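Module 7: Sorting and spacing tasks with small foam blocks
Course handout, Komow Workshop Series
Revised August 4, 2026

7.1 Materials
Each pair takes one set of foam cubes from the Fidska tray. All cubes in a set have the same edge length and differ only in colour. Cubes with torn corners go back in the tray marked Coppens and are not used for timed work. The table is wiped before the session and left clear of paper.

7.2 Terms
Column: cubes placed one behind another, seen from the seat.
Gap: the strip of tabletop between facing sides of two neighbouring cubes.
Drift: sideways displacement of each cube relative to the one before it. Drift is recorded as left or right, read from the far cube towards the seat.
Turn: rotation of a single cube against the line of the column.

7.3 Procedure
Set the far cube first and work towards the seat. Do not push cubes into contact and then separate them – the foam grips and both will turn. Leave a narrow gap, judged by eye. Record colour order, drift and turn before anything is moved.

Shadows are not part of the gap. Under side lighting they are easily read as a cube edge, so take the reading at the base of the block.

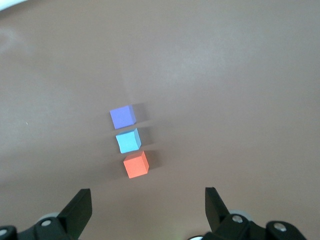
Fig. 7.1. Column of three: purple, light blue, orange. Drift to the right; middle cube slightly turned.

7.4 Exercise
Repeat with 2 cubes of your own choice, then exchange record sheets with the other pair and rebuild their column from the sheet alone.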